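Funded hours split across two nurseries – how is the deduction worked out?

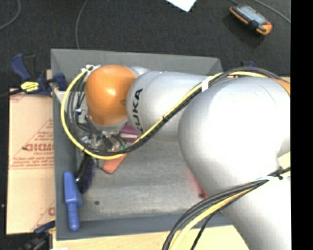
Flastby, November 24, 2025

My son goes to Farov Nursery three days a week and to a childminder on the fourth. Farov stretches its funded hours over the full year. The childminder is term time only. Farov's invoice shows an annual allocation of 1,107 hours, and the childminder has been told she can claim 428 of them. Farov has still deducted nothing and is billing me as if it held the full amount. Which provider is meant to adjust, and does it have to be done before the headcount date?

Asked by nustier_parent

3 answers

Urmila Grewal
The split follows the parent declaration form, one per provider. If the childminder's form says 428, Farov's must say 679, and the two must add up to the total. Check both forms against each other before you query the invoice. Stretched hours are divided by the number of weeks Farov opens, so the weekly figure will look lower than you expect – that part is normal. Corrections should reach the funding team before headcount. After that they are usually carried into the next term.

delic_k
Ours was wrong from May onwards and got sorted with one email. Just ring them.

Flastby Childminding
Agree with the first answer. One addition: ask Farov which week its stretched year starts. If it differs from the childminder's, the termly totals will not match even when the annual ones do. Meals and nappies are charged separately and do not affect the hours.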